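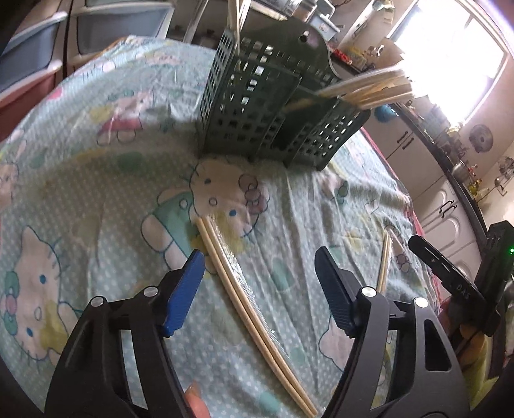 **LEEDS, April** – Hello from all of us at Paseo! I'm Duyên Hồ, and I've got some news I've been itching to share. Our little kitchenware shop is starting a chopstick swap, and it opens this month at our counter on Hatia Row.

It came out of a clear-out at my flat. I tipped the kitchen drawer out to sort it and the whole lot ended up on my bed, on the Hello Kitty sheet (I've had Hello Kitty bedding for years and I'm not stopping now). There were plain wooden pairs, a pair still in its clear plastic sleeve, and a bundle that lives in the green caddy with the square holes. I cook for one most nights. How many chopsticks does one person need?

I mentioned it at work and Giang Đinh, my business partner, went home and found much the same in her own kitchen. Then we asked our newsletter readers, and 300 of you wrote back! Plenty of you have pairs you've never opened, and nearly as many have odd sticks with no partner at all.

So the swap works like this. Bring in any pairs you don't use, still wrapped or washed and dried, and pick out the same number from the trays. Wood, bamboo, metal and melamine are all welcome, long cooking ones too. If you've only got singles, bring those along as well – Abimbola Ogbonna is running a matching tray and she is very good at it. Anything split or splintery goes in a separate box for plant labels and kindling.

It's free, and you don't have to buy anything. If you would like somewhere to keep your new pairs, we'll have our Zidomia cutlery caddies on the shelf, with 25 per cent off while the swap is on. I'm a big fan of a caddy with holes in the sides, as the air gets round the sticks and you can stand the whole thing by the drying rack after washing up.

"I thought we'd get a handful of pairs, and we've had to find more trays before we've even opened," says Giang. "Please do come and take some away!"

We're also putting on short drop-in sessions on oiling wooden chopsticks, led by Demetrio Sarmiento. Each one has room for eight people and lasts 32 minutes, which is how long his oil takes to soak in while he talks.

The swap runs every day until the end of April, from 10am to 5pm. To book an oiling session or ask about photos and interviews, pop in and ask for me or Giang at the counter.

**Ends**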